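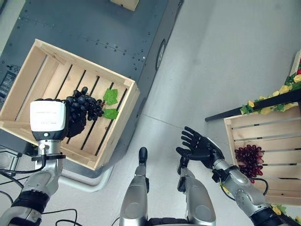

Feb 20, 2022 - Flutholm shed, main bay

In from after lunch until the heating went off. Gemechu on the laptop, me on the floor with the cables, Corina in for the last hour. Wim has the key to the tool cupboard and wasn't here, so no torque driver, see below.

**Where we are**

Left arm still has the boxy gripper on the black bracket, right arm still has the five-finger hand. Left does the lifting for now. The right hand sits palm up, out of the way, and does nothing until Griet's finger controller is fit to use.

Task is the same as last time: take a bunch of artificial grapes by the gripper, hold it over the slatted crate on the grey cart, let go, back off. Second crate over on the right side has the red bunch in it and is for the hand later on. The yellow garland stays up. Ebise wants it there for the open day in June and would sooner we found out now if the vision gets muddled by it.

**Gripper**

Old pads were slipping on the stems, so I cut new ones from the softer sheet (the Conneely offcuts, second drawer down). Stuck on with the thin double-sided tape. They hold better but they are thicker, so the zero is off. Gemechu re-zeroed with the jaws shut on nothing and saved it as a new profile. Do not load the old profile with these pads on, it will try to close past the end and trip the motor.

Closing force: started at 21 per cent and the dark bunch turned in the grip when the arm stopped. 40 held it but pinched one of the leaves hard enough to leave a mark. 39 made no difference, as you would expect. Left it at 40 and moved the grip point up the stem instead, clear of the leaves. That did more good than any of the fiddling with force.

**Leaves**

The leaves are the nuisance. They are flat and bright green and they swing out to one side of the bunch, and the camera takes them for the middle of the thing. So the release point ends up shifted towards the leaves and the grapes come down near the slats at the edge.

Tried masking green. Works on the leaves, but it also loses part of the garland, and then the shelf edge gets picked up as something to avoid when the arm is nowhere near it. Gemechu's idea is to mask green only inside a box drawn round the gripper. Half written. He has it on the branch called kivau-mask, not tested.

**Crate position**

Crate was set down at an angle to the cart on purpose. If we always put it square we will only ever learn to fill a square one. The finder copes with the tilt as long as it can see all of the rim. With the arm across one corner it guesses, and on two runs it guessed the other way round and turned the wrist for no reason. No harm done, but it looked alarming.

Pale crate against pale floor is poor. Against the grey cart top it is fine. Keep the work crate on the cart.

**Cables**

Left side run was lying across the floor again and I stood on it once. Re-tied it at the elbow with more slack, still too much of it on the ground. Right forearm has a loop standing out that wants a clip. I don't have the right clips. Griet said Rastness keep them, she will ask when she orders the fuses.

Bracket screws under the left gripper: one was loose, did it up by hand with the short key. Needs doing properly with the torque driver. Wim please.

**Runs**

Did 4 full cycles at the end with the new pads and new grip point, slow speed. Three landed inside the crate. One hung on by a stem after the jaws opened and had to be flicked off with a ruler. Corina thinks opening wider would cure it. I think the tape edge is tacky where it sticks out past the pad. Trimmed it, ran out of time to try again.

No stops, no trips. The left shoulder is warm to the touch after an hour - same as before, not worse.

**Next**

- Wim: torque driver on the bracket, all the screws, and write the setting on the bench card this time
- Gemechu: finish the mask, test with garland up and garland down
- Me: retry the release with the trimmed tape before anyone changes the opening width
- Griet: clips and fuses. Finger controller when it's ready, no rush from this end
- Ebise: can we have a few more bunches? The dark one is shedding where the jaws grip it

Laptop charger is in the blue box, not on the hook.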